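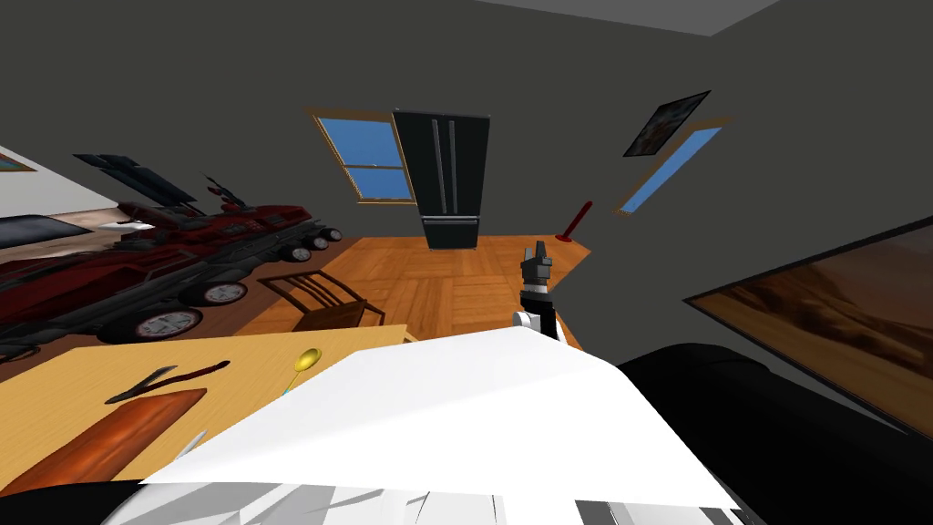

Black fridge between two windows

Moving custodians - anyone been through it?

ledgerlou
July 2020
I run a two-person advisory shop, 16 years in, and I'm leaning toward moving our book from Soston to Nivitz. It's about 200 households. My rep at Nivitz swears the repapering is painless, but she's paid to say that. How bad is it really?

tidepool_ria
We did it in April with 40 households and I still twitch when I see a transfer form. Every joint account needed both signatures, and the trusts got kicked back twice. Do it in batches, smallest accounts first!

bigsky_fee_only
I'd go the other way. Start with your largest clients, they're the ones who'll call if something looks off. And get Nivitz to put the exit fee refund in writing.

tidepool_ria
Largest first is how you find out the cost basis didn't carry over on the account that matters most. Hard no from me.

ledgerlou
Ugh, hadn't even thought about cost basis. Does Skarkano pull that in on its own, or am I typing?

bigsky_fee_only
It pulled most of ours (we had 400 accounts) but the older mutual fund lots came in blank. Save your Soston statements before you lose the login.

ledgerlou
OK, downloading tonight. Will post when I hear back on the fee letter.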